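Linen and Towels: Revised Folding and Storage Arrangements

The Household Services team has completed its review of how towels are folded, stored and issued at the Grulthorpe residential centre. The revised arrangements were approved on May 17, 2024 and will apply to all three accommodation wings from the beginning of June. Staff who handle linen, including those on evening and relief shifts, are asked to read this item in full and to sign the sheet in the linen room once they have done so.

The review followed comments from residents and from wing staff that the shelves were difficult to keep in order. Towels arriving from the laundry had been folded in several ways depending on who was on duty. Some were in thirds, some in quarters and some rolled, and the piles leaned or fell when a towel was taken from the middle. At the stock check in the spring, 86 bath towels were found on shelves meant for hand towels, and a further quantity had been put away behind the spare blankets on Clesance wing.

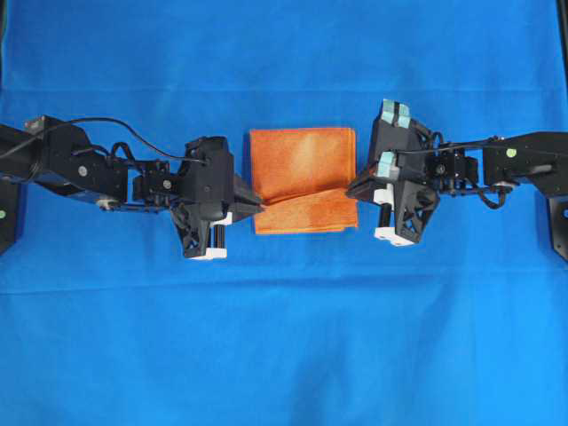 Folding for the open shelves will now follow a single pattern. The towel is laid flat, smoothed from the centre outwards and brought down by halves until it is close to square. Particular care is needed with the lower flap, where most of the untidy piles begin. If the flap is taken up at a slant, as with the orange towel on the blue cloth, a crease runs across it on the diagonal and the bottom edge hangs a little below the rest. A towel in that condition should be opened out by one fold, straightened along its lower edge and closed again. It should not be pressed flat and put on the pile.

The finished towel should be placed with its folded edge to the front of the shelf and its loose edges to the back. Piles of bath towels should be no more than 12 high. Hand towels may be stacked slightly higher where the shelf allows, provided that the label below can still be read. Rolled towels will continue to be used in the two guest rooms only.

A plain cloth is to be kept on each folding table. Serena Pace, who led the review, found that staff working over a cloth of a contrasting colour noticed uneven corners sooner than those working on the bare table top. The cloths should be shaken out at the end of each shift and sent to the laundry with the weekly bedding. Small wrinkles in the cloth are of no consequence, but it should be pulled straight if it begins to gather under the work.

Clean stock will continue to be delivered by Molto before breakfast. Deliveries should be checked against the docket on arrival, and any shortage should be reported that morning. More than 30 new bath towels have been ordered to replace those withdrawn at the stock check, and these will be issued to the wings as they arrive.
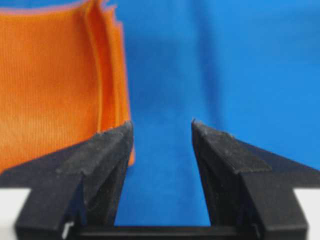 Household Services, Grulthorpe Residential Centre

Edges and fraying

Staff are reminded to look along the edges of each towel as it is folded. When the layers are brought together the edges sit one above another and wear is easily seen, as it is on the orange fabric, where thin fringes show along the top and the stacked folds curl slightly. Light fraying of this kind does not make a towel unfit for use. The towel should be placed in the mending basket, with a note of the wing, and will be trimmed or hemmed and returned.

Towels with holes, with long pulled threads or with a hem that has come away for more than 5 centimetres should be withdrawn and entered in the linen book. Withdrawn towels are cut down for cleaning cloths and must not go back on the residents' shelves.

Residents who prefer to fold and keep their own towels may of course continue to do so in whatever way suits them. The new pattern applies to shared stock alone.

Short practice sessions will be held in the Baranauskienė Room during June, and each will last 30 minutes. Relief staff who are unable to attend may ask their wing supervisor to go through the folding pattern with them at the start of a shift. Questions about the arrangements, and requests for additional shelf labels, should be left for Serena Pace at the Household Services office.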